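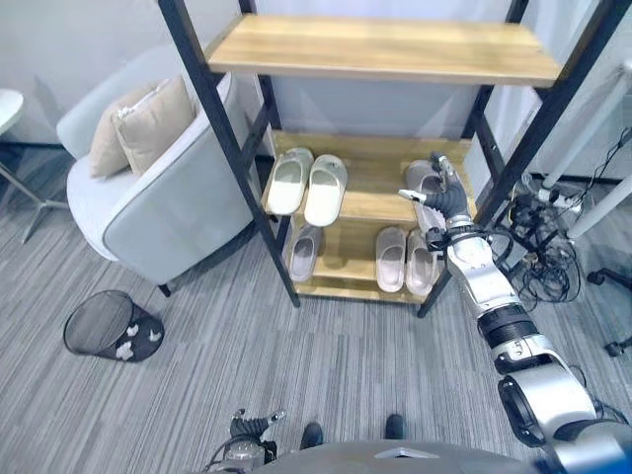
Slippers on the shelf, cream in the middle and gray underneath.

Shoes Off, Please

The house rule that splits dinner parties, families and at least one book club

By Asger Ingvarsson
Jul 7, 2024
45 shares | 3 comments

Started with a hole in a sock. Mine, left foot, big toe. Dinner at the home of people I had met exactly once, new apartment, pale floors, and a row of shoes outside the door that I pretended for a second not to see. Then the hostess looked at my boots. Didn't say a word. I took them off and spent four hours with one foot on top of the other.

I grew up taking my shoes off. Should say that early. In my mother's house you came in through the back, sat on the bench, unlaced, and walked in on whatever you had on underneath. Wool, mostly. It wasn't a rule so much as a thing your feet did. Then I moved away, and moved again, and at some point in there I became a person who walks across his own kitchen in boots with the groceries. My mother visited once and watched me do it. She's never brought it up, and I have never forgotten it.

So, a feature. My editor wanted a thousand words on entryways. I wanted to know why a question this small makes people so mad.

Because it does. I put a note in this column back in November asking readers how they handle shoes at the door, and the replies are still coming. Long ones. One woman wrote two pages about a brother-in-law and a set of golf spikes. A man in an upstairs unit wrote on behalf of the man in the downstairs unit, who he says has suffered. A book club apparently broke in half over it, and the shoes-on half now meets at a bar. I asked the shoes-off half if they missed them. "We miss Carol," was the answer.

Some of what I learned.

The people who ask for shoes off mostly hate asking. This came up over and over. They'll leave a pile by the door as a hint, they'll stand there in their socks looking meaningful, they'll buy a doormat with a joke on it. Anything but say the words. One reader has trained her six year old to do it. "Kids can get away with it," she wrote. "He just points at their feet."

The people who keep shoes on mostly don't mind being asked. What they mind is the surprise. You dress for a dinner from the bottom up, or some of us do, and the shoe is carrying the pants. Take the heel away and there are two inches of hem on the floor. Several readers wanted me to print that. Printed.

And then there are people who can't easily go without. Bad arches, braces, a hip that only works in one particular shoe. They wrote too, and they were a lot more polite than they needed to be. A retired nurse told me she carries a second pair, indoor only, in a tote bag, and changes on the step. Thirty years she's been doing this. She has been asked if she's moving in.

The guest slipper, then. This is where I ended up spending most of my time, and I'm not sorry.

I went up to Stirnilard for two nights. It's a guesthouse, an old one, a long low building at the top of a road that stops being a road for the last stretch. You come in through a stone porch and there is a bench, and a rack of slippers, and a sign with no words on it. Just a boot with a line through. I'd been told about the slippers by three different people before I went, which should tell you something about how slippers stay with you. Felt, thick, in a color somewhere between oatmeal and dog. They come in small, medium and large and none of those mean anything.

What I liked was the sound. Everybody shuffles. The breakfast room has a kind of hush to it, forty chairs and no heels. A couple came down to argue about the car keys and even that was quiet, you can't really storm out in felt. The owner has run the place for most of her life and she said guests drop their shoulders on the bench, before they've even seen the room. She watches for it. "They sit, they bend down, they breathe out," she said. Then she went back to the eggs.

I asked how often the slippers get washed. Every guest, every time, and dried on a line behind the boiler. She looked a bit insulted. Fair enough. But it's the question everyone has, and it was the top worry in my mail by a mile: whose feet have been in these?

Ways around it, from readers. Buy them cheap and send people home in them. Buy them washable and be seen washing them, one man keeps a basket marked CLEAN in large letters, no basket marked anything else. Give your regulars their own pair. That last one I love. A reader's father-in-law got his own slippers at her place after nine years of marriage, and she says he went very still and then went and stood in the yard for a while.

Lalia makes a good plain pair, if you're shopping. Two-person workshop, boiled wool, a sole you can get to the mailbox on. They don't do half sizes and they don't pick up the phone. I waited 3 weeks for mine and I'm wearing them now. There's a coffee stain on the right one already and I have decided it helps tell them apart.

Where do they live, though. That's the other half of the mail. You can't have guest slippers without someplace to keep guest slippers, and most of us have an entry the size of a card table. Or no entry. Door opens, you're in the living room, hello.

The cabinet people would like to help. Bimivent sells a tall closed shoe cupboard with slats at the back so air can move through it, and I had one in the hall for a month. It's handsome. It also ate shoes. Closed doors mean that you forget what you own, and the kids won't open a door to put a thing away when there's a perfectly good floor right there. Back it went. I know people who swear by theirs, so maybe it's just us.

Open shelf wins, for me. Something low and plain, three boards will do it. You can see what you've got, your guests can see what they're being offered, and nobody has to be told anything. Leave the top one clear for keys and mail and the hat you're looking for. It won't stay clear. Leave it anyway.

Spacing matters more than I thought it would. Jammed in sideways, a row of slippers looks like lost property. Set out in pairs, it looks like you were expected. My mother turned them to face the person coming in. I do it the other way around, heels out, so you can step straight in, and we're not going to discuss it at her house.
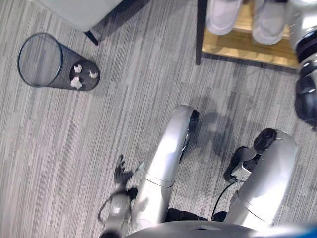
Striped carpet, a mesh bin on its side. The floor gets the rest of the day too.

Which brings me to floors, because take your shoes off for a month and you'll find out about yours. I had opinions on my floor before, in the way you have opinions about a neighbor. Now we've met. There's a cold board by the stove. There's a nail head outside the bathroom I had walked over for six years in rubber soles and never once felt. Crumbs, my god. You feel every one. A reader who pulled up her carpet last spring says she's putting it back, she wants something under her feet at 5 in the morning that isn't angry with her.

Carpet's having a hard time of it and I think that's a shame. It's warm. It's quiet. A low striped one hides nearly anything, I had one in a rental once that I vacuumed mainly out of respect. And a thing tipped over on carpet can lie there a while. Same thing on tile, the whole building knows.

If you go shoes off you can go paler, everyone says, and I guess that's right. What they leave out is socks. Socks on a waxed floor is a sport. Two separate readers broke a wrist, one of them while carrying a cake. (The cake was fine, she said. Chocolate.) So if you're going to ask, have something with grip on the bottom ready to hand over. I'd make that the one hard rule.

Last stop was Norðdahl, where my aunt lives, and where as far as I can tell there's never been a debate. The school has a shoe wall. So does the dentist. At the community hall for a funeral there were a hundred pairs of good black shoes in the lobby, and everyone stood up to sing in their socks. I saw stripes. I saw a pair with ducks on. My aunt says you learn a lot about a person's week from their socks at a funeral, and that my uncle used to pick his out the night before, just in case one came up.

She's 81 and has the same shelf by the door she had when I was small. I asked if she would ever tell a guest it's fine, keep them on. Plumbers, yes. Anyone carrying something heavy. A doctor, if he was running. She thought about it some more. The priest, once, but he took them off anyway.

I've gone back to it at home. Bench, shelf, felt ones for whoever turns up. I still can't say it out loud so I do the looking meaningful. And I went back to the apartment with the pale floors too, they invited me again, very kind of them. Brought wine. Checked both socks in the car under the dome light, then got upstairs and they were all in shoes. New puppy, the hostess said. Watch were you step.

A note on last month's piece: the paint we named for the stair risers is sold in quarts only. Thanks to everyone who wrote.

Questions or story ideas? Write to the Home desk. | © 2024 All rights reserved. | Back to top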